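Ticket 411
Product: Rolturlow recipe costing, web version
Opened by: Bok-nam Yeo, Gotanitz
Opened: November 5, 2018
Assigned to: Gerardo Cirillo
Priority: Normal
Status: Closed
Subject: Dry goods weights change after saving

When I save a recipe with dry goods in ounces, the weight comes back different the next time I open it. Liquids are fine. I weigh everything by hand and type it in. 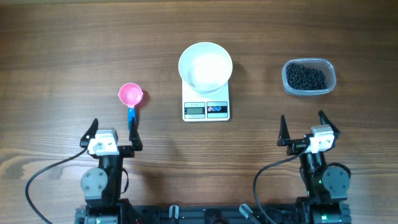
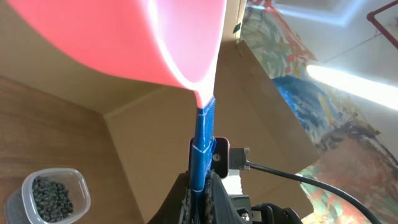
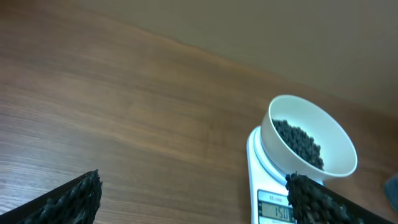
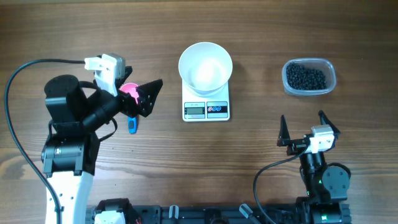

Attachments, in order. The white bowl on the kitchen scale is in the first, third and fourth; the second is the pink scoop.

Steps:
Open a new recipe and set the units to ounces.
Add a dry ingredient, weight 16.
Save, close, open again.
Expected 16 oz. It says 16 g, and the cost drops to almost nothing. If I change it back to ounces and save, it holds until I open the cost sheet.

Gerardo Cirillo:
Thanks. Which browser, and did you build the ingredient list in Rolturlow or import it? Please also check Account > Defaults and tell me what it says next to Weight.

Bok-nam Yeo:
Firefox on the office PC, same thing in Chrome on my laptop. Weight says ounces. The list was imported in October from our old Irnon spreadsheet. Tanveer Chaudhry did the import and he says there were no error messages.

Gerardo Cirillo:
Could not reproduce on a clean account. Loaded your list into a test account and got it on the first try. Looks like the import. Passing to Bhupendra.

Bhupendra Agarwal:
Found it. The Irnon file has a column called "base" that our importer reads as the storage unit. In your file it is blank for liquids and "g" for dry goods. When the cost sheet opens, it takes the unit from that column and leaves the number alone. So 16 oz turns into 16 g. Nothing wrong with the account settings.

Workaround until the fix is out:
1. Export the ingredient list as CSV.
2. Delete everything in the "base" column but keep the header.
3. Import again with "Replace existing" checked.
4. Open each affected recipe and correct the unit by hand. The import does not repair saved recipes.

Bok-nam Yeo:
Did 1 to 3. At step 3 I got "Row 27: name already in use." Is it safe to skip?

Bhupendra Agarwal:
No, don't skip it. Row 27 is a second entry for rolled oats with a space at the end of the name. Delete that row and run it again.

Bok-nam Yeo:
That worked. Recipes are holding at ounces now, cost sheet too. Thongchai Nakpan still sees the old numbers on his login.

Gerardo Cirillo:
He needs to sign out and back in.

Bok-nam Yeo:
He's OK now. You can close this.

Gerardo Cirillo:
Closed. Importer fix is logged separately for the next release.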